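Student Project Report
Keeping Qualities of Ground Coffee in Home Storage
Yi-chun Shek and Maarja Petrauskas
Dolton College, Food Studies
November 18, 2022

1. Background

Most households that buy ground coffee keep it for two to four weeks after opening. During that time it loses aroma and starts to taste flat. Packages give short advice such as "store in a cool, dry place," but they don't say how much the container matters. We wanted to find out whether people can taste the difference between coffee kept in a closed metal can, a glass jar with a screw lid, and the original bag folded over and clipped.

2. Materials

All of the coffee came from one batch of medium roast bought at the Jurstead market. We used 2570 grams in total, including what we needed for practice brewing. Each container was filled with 300 grams on the first day. After we had leveled the coffee and taken a pinch for the first smell test, the weight at the start of storage was 297 grams in every container.

The containers were bought used or brought from home. We washed them with unscented soap and left them open overnight so that no old smell would carry over. One of the jars still smelled of pickles after this and was replaced.

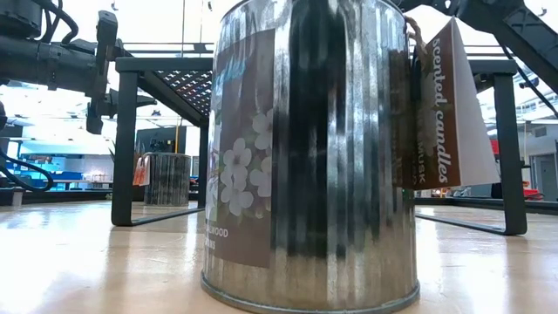 Figure 1. Metal can with paper label.

The containers stood on a shelf in the Thambiah building, away from the window and the radiator. Each one was opened once a day for half a minute to copy normal use. On two days the building was locked and we had to skip the opening. We skipped it for all containers, so the comparison should still be fair.

3. Tasting

We held three tastings: on the first day, after one week and after three weeks. The panel had 10 people, all students in our year. They got small cups marked with letters and scored smell, bitterness and overall liking from one to five. Water temperature and brewing time were the same each time. We used a paper filter and threw away the first cup from every pot.

4. Results

On the first day the scores were nearly the same, as expected. After one week the clipped bag was lower on smell, but overall liking had hardly changed. After three weeks the bag was lowest on both. The can and the glass jar were close together at every tasting, and we can't say that one was better than the other. Bitterness scores went up and down without any pattern.

Two panel members wrote that the bag coffee tasted "like cardboard." One preferred it.

5. Sources of error

The panel was small and not trained. Several people had eaten lunch right before the second tasting. The glass jar let in light, but our shelf was dim, so its effect may be larger in a bright kitchen. We also didn't measure humidity. The meter we borrowed from the Drodau lab stopped working on the second day and we couldn't get another one in time.

6. Further work

A longer test with whole beans would be useful, along with one set of containers kept in a freezer. The score sheets are in Appendix A and the brewing instructions are in Appendix B.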